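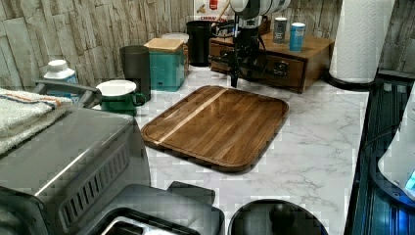

Walnut board with a maple stripe. Two trees, one board.

WHY DOES A CUTTING BOARD HAVE A GROOVE?
Kitchen Stuff Explained, by Pacita Javier

Quick one today because the Drerusdale kids sent in a LOT of cutting board questions and I have a cake in the oven.

First. What is it for? Knives are sharp, counters are hard. Chop a carrot right on a stone counter and two bad things happen. The counter can get scratched. The knife gets dull, fast. Wood is softer than both so the knife edge sinks in a teeny bit and stays sharp longer. Easy.

So what are all those lines in the wood?

That's grain. A tree is basically a giant bundle of straws. Really really thin ones, way too thin to see, and they carry water up from the roots. When the tree gets sawed into planks you're looking at the straws from the side. Long streaks. Some dark, some light. Look at any wooden spoon at home, same thing.

Different trees, different colors. Walnut is dark brown, like chocolate. Maple is pale, like a cracker. Woodworkers glue strips of each together to make stripes. Gebremedhin Assefa taught me this at the Soriano wood shop (he let me sand one, it took 3 hours and my arms were noodles).

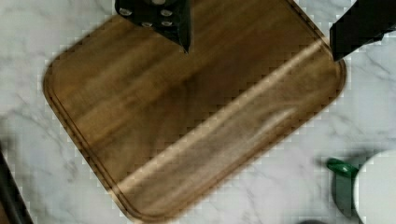

OK the groove. The little ditch that goes all the way around near the edge. It's called a juice groove, and yes that is the real name.

Think about cutting a tomato. Or a watermelon!! Juice everywhere. On a flat board with no groove the juice runs to the edge, over the edge, onto the counter, onto your socks. With a groove it runs down into the ditch and stops. Like a moat but the water's on the inside trying to get out.

Try it yourself. You need:

a board with a groove
a spoon
a little water
a towel, trust me

Put the board flat. Drip 5 spoonfuls in the middle, slow. Watch where it goes. Does it reach the groove? Does it go round the corners? Now tip the board just a tiny bit and see wich side fills up. Then dry it off right away.

Why right away? Remember the straws. Wood still likes to drink, even when it isn't a tree any more. It soaks up water and swells. Then it dries and shrinks. If one side swells more than the other the board bends, and a bent board rocks when you chop. That's called warping. So no dishwasher, and no long baths in the sink. Wash, rinse, wipe, stand it up on its side so air gets to both faces.

Shiny boards. Some have been rubbed with oil, the kind that's safe for food. Oil gets into the straws first so there's less room for water. Smart. A board that looks gray and thirsty probably needs some.

Where should it live? Somewhere with space around it. My cousin in Pradon has her board jammed behind the toaster and has to move 4 things to make one sandwich. Leave a clear patch of counter. Mugs and jars and canisters go at the back, against the wall.

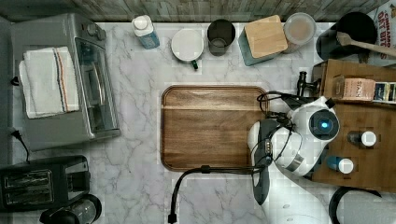 A jar and a mug along the back, cutting board in the middle.

And if it slides around when you push on it? Damp dish towel underneath, flat, no lumps. Grown up nearby for anything with a knife, you know that allready.

Words to remember
Grain: the streaks in wood
Juice groove: the ditch around the edge
Warp: when wood bends out of shape

Next time: why do popcorn kernels pop? Oven's beeping, bye

Posted 12/10/25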